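The Wash Less Crowd Wants a Word With Your Laundry
By Halldóra Fogh
8/10/24

Every summer the same advice comes around again, and this year it came with a quiz. You answer a few questions about how often you run the washer and you get told you are ruining your clothes, your water bill and the planet, in that order. I scored badly. So did everyone I sent it to, including my sister, who washes her jeans about as often as she gets her oil changed. When a quiz fails everybody, I start to wonder who wrote it.

In this case it was Vikalora, a company that sells a spray. The spray is for "refreshing" clothes between washes. A bottle costs 12 dollars and is supposed to last a month, though the label says nothing about how many shirts that month has in it. I bought one for this column and got through it faster than promised, and I wasn't being generous with it.

Let me be fair to the idea behind it. Plenty of us do wash too much. A sweater worn over a shirt for an afternoon in an air-conditioned office doesn't need to go in the hamper. Sheets are another matter, and so are gym clothes, and so is anything a child has eaten near. The trouble with "wash less" as a slogan is that it treats all of these as one thing. Cotton T-shirts in August are not wool coats in January. Anybody who has shared a bus in this town knows what happens when people forget that.

Then there's the claim about wear. The quiz says that most of the damage to your clothes happens in the machine. Maybe so. I went looking for where that comes from and ended up on the Vikalora page again, which pointed to a blog, which pointed to the Vikalora page. I wrote and asked if they had tested it. The answer said their customers "report noticeably longer garment life." Customers who bought the product in April are telling us in August how long their clothes will last. I would like to hear from them in a few years.

My own test was small and I don't claim much for it. I have two pillowcases from the same set, bought at Salgado on the east side before it moved. One went through the wash every week on warm, as usual. The other I sprayed and aired on the line for 5 weeks and then washed. At the end I put them next to each other and could not tell you which was which by looking. By smell I could have told you from the hallway.

Cold water is where I think the advice is on firmer ground. Heating the water takes power, and for ordinary dirt a cold wash has done fine in my house. Colors do seem to hold up better, as far as I can judge with my own eyes and an old machine. But the people pushing it tend to skip the parts where it doesn't do so well, such as grease, or bedding when someone has been sick. They also skip the dryer. If you care about your clothes and your bill, look at the dryer before you look at anything else. Lint has to come from somewhere, and I can't think of anything in there for it to come from except what I paid for. A rack costs less than a bottle of spray every month.

I also tried the Zustgate washing bag, because four of you wrote in and swore by it. It's a mesh bag with a zipper. It works like a mesh bag with a zipper. If you already own one from the dollar store, you can keep your money. The zipper on mine stuck on the second load, and the replacement they sent came with a coupon for more bags.

Several readers asked about the laundry strips from Ellivport, the ones that look like a sheet of paper. I have 7 left in the box and will report back when they're gone. So far they clean about as well as a small scoop of powder, and I don't love that the box gives the number of loads in large type and the meaning of "load" in type I needed my glasses for. A friend of mine tears them in half and says she sees no difference. Make of that what you will.

If you've kept track of your own loads, or your own bill, send me the numbers. I'd take one page of somebody's real notes over another quiz. Letters about fabric softener will have to wait until next month, and there are already a lot of them.
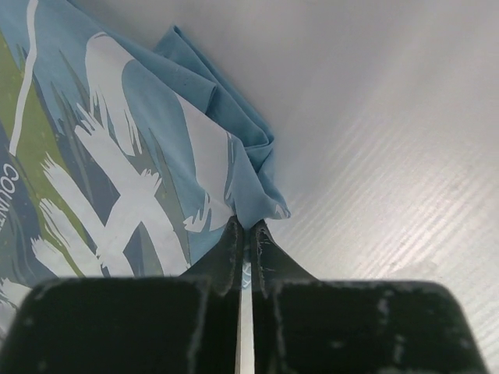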